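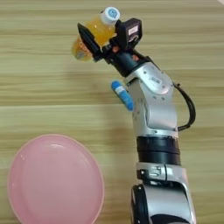

Search this site Search

Bakhtiari Opens Equipment Planning Service for Small Kitchens and Care Homes

ILLBRIDGE, November – Bakhtiari, a supplier of table-mounted robotic arms, today opened a planning service for buyers who have never put an automation line in their yearly budget. The service is offered first to customers in Illbridge and Travstead.

Under the new service, a planner visits the customer before any order is signed. The planner writes down which objects the arm must lift, such as small drink bottles and plates, and measures the table where it will stand. The customer then receives a written plan with the price of the arm, the gripper, the cables, spare parts and staff training on separate lines.

"Many buyers look only at the price of the arm," said Danai Raptis, head of sales at Bakhtiari. "Later they discover that they need another gripper, or a stronger table, and this money was not in the plan. We want that they see the full amount on the first day."

The planning visit costs 364 dollars. This fee is taken off the final bill if the customer orders within two months. A yearly service contract, with two visits by a technician and replacement of worn gripper fingers, is priced at 915 dollars per arm. Customers who prefer to rent can ask for a monthly price in the same plan.

The first customer is Prelletti, a catering company in Travstead, which is preparing its equipment budget for next year. Prelletti is considering one arm for handling bottled drinks at its tray table, and will decide after a trial with its own bottles and tableware.

"I had to explain to my director what we are paying for, line by line," said Gerasimos Stergiou, purchasing manager at Prelletti. "With the plan I could do this in one meeting. We also moved the training to the spring – our kitchen is too busy in winter to send people."

Each plan also lists the work which Bakhtiari does not recommend for an arm. Open cups and very soft packages are at the moment on this list.

Requests for a planning visit are accepted from today at the Illbridge office, between 9 a.m. and 4 p.m. The press contact is Loukia Papadakis, Bakhtiari, Illbridge.

Last updated: November, 10:40 a.m.
2 shares
2 comments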